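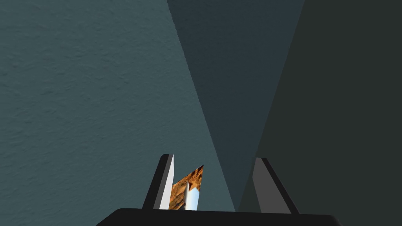 The method was called Skinner and it had been my idea, so when it stopped working I was the one who stayed late in Likcombe to find out why.

It took recordings of people driving the robot by hand and removed the parts where nothing was going on. A person working two arms at once hesitates a good deal. They stop to look, drift a little, then carry on. Skinner cut out the stops, and the robot learned from what was left. We had 1,076 recordings in the simulator and after cutting they were much shorter. Training was faster and the arms moved well. I had already written the abstract.

The task was the attic room. It had a sloping ceiling, a bed with a patterned cover and a low piece of furniture with a yellow top and an orange drawer front. The robot had to open the drawer and put its left gripper inside. The right arm had no job except to keep clear. We ran 300 trials with the cut recordings and 300 with the full ones, and the full ones won. The paper was due on 13th December.

I went through the failures one at a time. Most of them looked the same. The left arm came up quickly and in a straight line, reached the drawer front and then went on as if it already had hold of it. The pull was smooth and the drawer stayed shut.
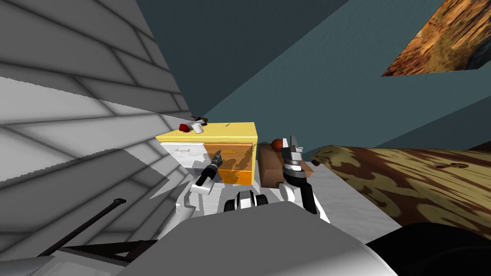 Horkum had paid for the simulator time and wrote back that evening, asking whether the drawer could be made easier to pull, because their own people had trouble with it too. I answered that it could, and that it would then be a result about an easier drawer. I deleted the second half before sending. Then I made the drawer easier anyway, to see, and ran it overnight. The gap was the same in the morning.

I slept on the train and watched recordings at home. After a few hours I could tell the drivers apart by how they waited. One of them lowered the arm a touch before each grasp, then held it. Another crept up to the furniture in small steps, and I had marked all the small steps as waste. In the list of settings there was a number for how still an arm had to be before Skinner cut it. I had picked that number back in July, on a block-stacking task, and had not looked at it again.

So I turned the cutting off for one arm at a time. With the right arm's pauses gone, nothing changed. With the left arm's pauses gone, the drawer stayed shut. I wrote that down, ate some toast and ran it again.

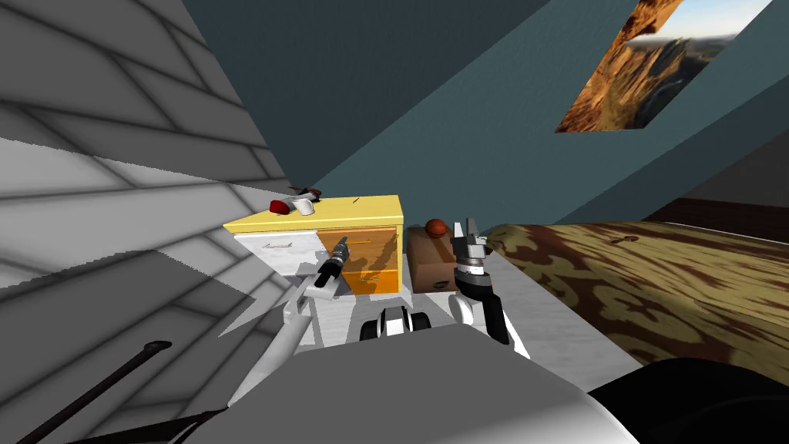
A comment had appeared in the margin of the draft while I was out, unsigned, saying that the pauses were the only part of the recording where the person was checking anything, and had we thought of keeping those and cutting the rest. I read it twice on the stairs. It annoyed me for most of the afternoon. Then I changed one line, so that Skinner left alone any stop that came just before a gripper closed, and set it going with a limit of 400 steps.

The arms were slower. The left one came up to the drawer and stayed there, doing nothing I could measure. I had the replay open in a small window and was answering a message about room bookings at Disitgate when the drawer came out.

I let it run through the rest of the set. It failed now and then, once by pulling so far to one side that the whole arm had to stop. By the end it was level with the full recordings, on a good deal less data. Level was less than the abstract had promised.

I took out the first sentence of the abstract, and then the second. The title had the word "faster" in it, so I changed that as well. Under the results I put in one picture and made its caption as short as I could.
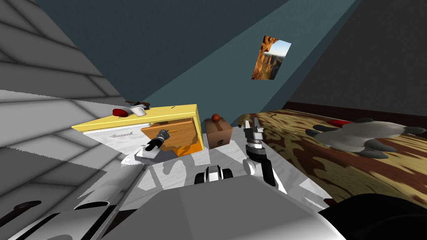 Figure 2. Left gripper in the open drawer, short pauses kept.

It was dark when I sent it round. Horkum replied first. They wanted to know if the limit could come down from 400, and I said I would try it after the weekend.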